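I've been meaning to write this up since the start of June, and seeing as it's now the 7th June and the thing has been in the house long enough to have its own shelf, I suppose it's time.

So: the Biko home kit. If you've missed my going on about it, it's a head-mounted camera on a padded band, a little recorder that clips to your belt, and a subscription to a service run by a firm called Berisha. You put the camera on, you do ordinary jobs round the house, you upload the clips, and they get used for teaching household robots how to handle things. In return you get money off the Biko helper arm when it comes out, plus a small payment for each batch they accept. I signed up because I want the arm (my back is not what it was) and because I'm nosy.

The box came from the Netville depot, well packed, with a paper booklet that somebody had clearly proofread. Hooray for that! Setting it up took me one cup of tea. The app wanted my wifi password twice and then sulked for a bit, but after that it behaved.

The band is comfier than I expected. It's a bit tight over the ears if you wear glasses, and my fringe has never recovered, but I've forgotten I had it on more than once. I answered the door in it. The parcel man was very polite.

What you do with it is up to you, within their list of jobs. There are 323 on the list at the moment and they range from the sensible (folding towels, loading a drawer) to the oddly specific – there's one for taking the lid off a teapot and putting it back on. I started with soft things, as the booklet says those are what they're shortest of. Cushions, blankets, socks, a pillowcase that fought back.

Cushions are more fun than they sound. You're asked to pick one up, turn it, squash it a bit and set it down somewhere different, and to keep your hands where the camera can see them. That last part is the knack. My first go was mostly my own knees.

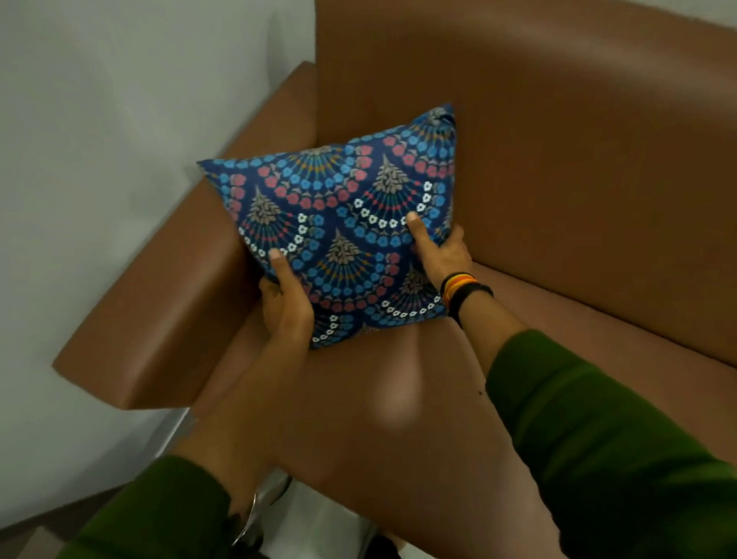 You also have to slow down, and I found that harder than anything else. I plump a cushion in one thump and walk off. The reviewers at Berisha sent back my first 2 batches with a note saying the grip was too quick to follow, which was fair enough, and I did them again at the speed of someone defusing a bomb. Those went through.

Now the grumbles. Uploading is slow. I'm out past Folludgate, where the broadband is best described as willing, and a full batch has to be left going overnight. The app shows a percentage that sits still for ages and then leaps, so you can't tell whether it's stuck. I'd like a pause button too. At the moment if you stop, you start again from the beginning.

Battery life on the recorder is fine for a morning. It does get warm against your hip, so wear it over a jumper.

The points are where I'd want them to do better. You need 3,000 for the full discount on the arm, and I'm on 3,179, so I've got there, but the total only updates after review and there's no hint of how long that takes. One batch came back the same evening. Another sat there so long I'd forgotten what was in it (blankets, I think). A simple "in the queue" message would cheer me up no end.

On privacy, since two of you asked in the comments last time: you can watch every clip before it goes, and trim or bin any of it. I trimmed quite a lot. Letters on the table, mainly, and me singing.

Would I tell you to get one? If you're at home a fair bit, have decent internet and fancy the arm, yes, I would. If you only want the payments I wouldn't bother, as it's pocket money and you'll have earned it by the time you've done the teapot.

I've still got the kitchen jobs to try. I'm putting off the one with the cling film.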